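Setting up a pair of hand-held grippers for a packing task

Mingxuan Meng, 11 August 2024

Most setup guides for hand-held grippers spend four pages on software and one line on the pads. I'd reverse that. I have kept a pair going since March, and nearly every bad session I can remember came down to rubber, pins or the table.

Start with the pads. Wipe both with a damp lint-free cloth and let them dry. The Bikarik cleaning kit does the same job as the cloth, for more money. Press a thumbnail into each corner. If the pad lifts from the finger, replace it now, and replace its partner too. Mismatched pads make thin packets twist as you close.

Next, the pins. Open and close each gripper slowly and feel for a gritty spot. Side play at a pivot means a loose fastener. Tighten it until the play goes and stop there, or the fingers will drag.
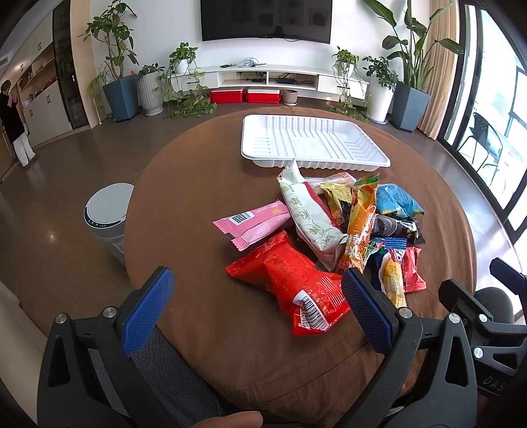 Lay a cloth on the table before you put anything on it. I've heard that a bare top tracks better. I tried both and couldn't see it, and packets slide on a bare top. Set the tray on the far side so you reach over the pile once.

Now calibrate. Predico, the logging tool we use, asks for the fully open and fully closed readings. Ours came out at 774 and 556. Don't copy those. The manual claims calibration holds for the life of the pads, and I don't believe it. I redo it every session, and whenever the closed reading has drifted I've found grime behind a pad.

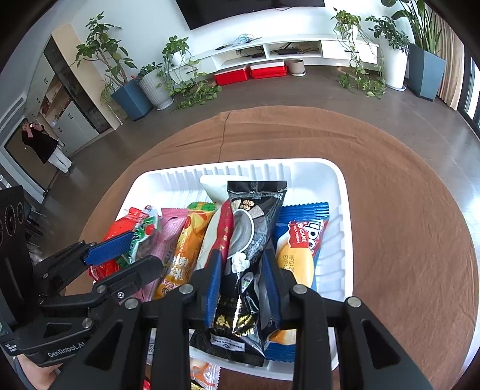

Go in from above with the fingers open wider than you think you need, then close on the sides of the package. Squeeze until it stops slipping and no further. Snack bags are mostly air, and a hard grip pushes the contents down and changes the shape you're trying to stand up.

If a row starts to lean, steady one end with the second gripper. Check the log after the first package. A flat line through a whole grasp usually means the cable, so reseat that before touching any settings.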